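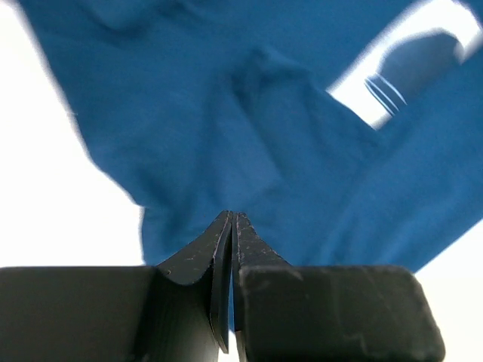
Hurinik wrist-cam folding set, README

Status

Partial release. Read the "What went wrong" part before you train on anything. Last edit Monday, September 26, 2022 - Faith Rotich

What's in it

205 episodes, one arm, wrist view only. Pick up a garment, lift, lay it down, fold. Each episode has the video, joint positions, commanded grip width, measured grip width, motor current, and a one-line operator note (some are blank, sorry).
Garments are mostly cotton or cotton mix. A few towels at the end, ignore those if you only want clothing.
Two-finger parallel gripper with thin flexible finger plates. Same pair of fingers for the whole set, never swapped. Matters, see below.

What went wrong

Short version: grip slip that the controller did not report.

Long version. The grasp check looked at measured width and motor current. Width under the threshold plus current over the threshold = "holding". Fine with new fingers. As the plates wore and picked up lint, they started to bend and meet at the tip before the base was properly closed. Current goes up because the plates are pushing on each other, width reads small, controller says holding. Cloth is only caught in a thin strip and slides out on the lift.

So the success flag is wrong in a number of episodes. We went back through by hand and found 23 marked success where the garment left the gripper before the lay-down. Arm then carried on and did the entire fold with nothing in it. Motions look lovely. Useless as labels.

Also one safety item. In episode 14 the sleeve slid out halfway and hung over the cell edge, the operator reached in to catch it while the arm was still moving. Light curtain was muted for loading and had not been un-muted. No contact, no injury. Arm was stopped with the pendant, not by the curtain. Written up by Gitau Sang, report is in the docs folder. The mute now times out after 8 seconds and the arm won't leave home while it is on.

How to spot a bad one

- current flat during lift, then a small drop, then flat again. The drop is the cloth going
- measured width closes a touch more after the drop
- in the video: cloth tents up from the grip point, folds fan out wide, then the point goes slack
- operator note says "slid" or "slipped" or "lost it". Search all three, we were not consistent

Do not use the width alone. Thin fabric and no fabric read nearly the same on this gripper.

Files

episodes/ raw, untouched, including the bad ones
labels_v1.csv original flags from the controller. WRONG, kept for comparison
labels_v2.csv hand checked flags. Use this
slips.csv the 23, with frame of release where we could see it
docs/ safety report, finger inspection notes, wiring for the curtain

Known gaps

- release frame is a guess when the cloth blocks the view of the fingertips. Happens a lot
- bright background is blown out in many clips, edges of the cloth get lost against it. Exposure was on auto until July, then locked
- grip current was logged at a lower rate than video. Timestamps are there, interpolate yourself
- no force data. The pad sensors from Clerine came too late
- finger wear was not measured over time, only checked by eye at the end. Should of done it weekly

Fix on the cell

Fingers now go on a change schedule and get wiped before each session. Grasp check has a second step: small lift, pause, compare current with an empty close taken the same morning. Catches most slips. Does not catch slow ones, where the cloth creeps during the carry. Still open.

The Villanueva cell has the same gripper and the same old check. If you are running it, pull the new config before you record anymore.

Use

Internal research and the Flusum partners. Ask before passing it on. Don't report success rates from labels_v1, somebody already did and we had to recieve the angry email.

Questions to Faith for labels, Gitau for anything about the curtain or the stop circuit.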